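# Swapping the processor in the old Dell tower

The tower under my desk at home has been a second-hand Dell workstation for a long while now. It came from a clearance at Betar, it is far too heavy to carry up stairs alone, and it does everything I ask of it apart from compiling things at a reasonable speed. In September I decided that a better processor from the same family would be cheaper than a new machine. These are my notes, mostly for the next time I open it.

The replacement chip came from Shirima, who sell pulled parts in plastic clamshells. I paid 90 for it, posted. Before ordering I checked the part number against the list of supported processors, then checked the BIOS revision. The BIOS was old enough to matter. Do the update first, with the original processor still fitted. A board that doesn't recognise the new chip will not get far enough to let you update anything.

Preparation:

- Shut down, switch off at the wall, pull the mains lead, hold the power button for a few seconds.
- Lay the case on its side with the side panel upwards and take the panel off.
- Remove the cooler. Warm the machine up beforehand if the paste is old. Twist gently before lifting.
- Clean the paste off with isopropyl alcohol and a lint-free cloth. Keep the alcohol away from the socket.

Getting the case flat is worth the effort. With the tower upright you are working sideways against a vertical board, and the chip has every opportunity to fall out of the socket and on to the graphics card. On its side, the socket faces up and gravity is on your side. The drive cage and the power supply can both stay where they are. I left the graphics card in as well, which cost me nothing.

The socket on this board has contacts in the base and a metal frame that hinges over the chip. The frame has to be fully raised before anything goes in or out. The chip goes straight down and comes straight up. Any sideways movement while it is touching the contacts is how pins get bent, and bent pins on this type of board mean a magnifier, a needle and a wasted evening. Hold the package by its edges, match the notches, lower it, let go. It should sit level under its own weight. If it rocks, lift it off and look again before going near the frame.

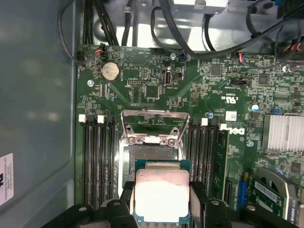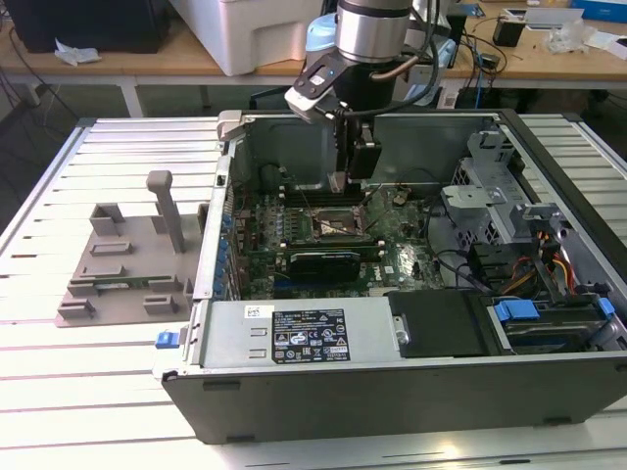
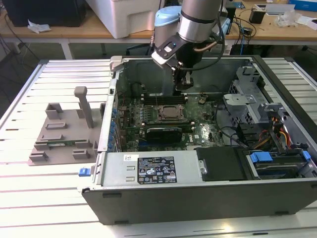
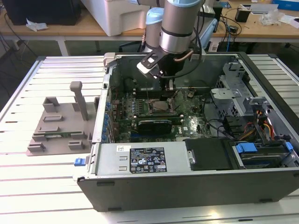 *First picture: the chip at the open socket, retention frame up. The other three: the tower on its side with the panel off.*

The memory slots run along both sides of the socket, and their latches are easy to catch with a sleeve or a cable. I knocked one module loose on my first attempt without noticing. The machine powered on, blinked its diagnostic lights and stopped. I spent longer than I'd like to admit suspecting the Shirima chip, then reseated the memory and it booted. Check the latches before closing up.

Closing the frame takes more force than feels right. It is a firm, even push, and there is a creak. If the chip was level beforehand, the creak is normal.

For paste I used Cemuvley, a small blob in the middle, which the cooler spreads when it goes down. Tighten the cooler screws in a cross pattern, a couple of turns each – going all the way down on one corner first tilts the plate and squeezes the paste out of the far side. Plug the fan back in. Some of these boards refuse to start without it, which is sensible of them.

First boot complained that the processor had changed and wanted a key pressed. After that I ran Ruvach for 100 minutes with all cores loaded. Temperatures reached up to 2 degrees above the old chip and stayed flat. My usual build took 651 seconds before I stopped the clock, a good deal shorter than it used to be, though I never wrote down an exact figure for the old processor and so can't give a proper comparison.

Still to do: there is dust packed into the power supply grille that I couldn't reach with the brush, and I want to read up on which memory slots should be filled first on this board. The old processor is in the clamshell the new one arrived in, labelled, in the drawer with the spare drive screws.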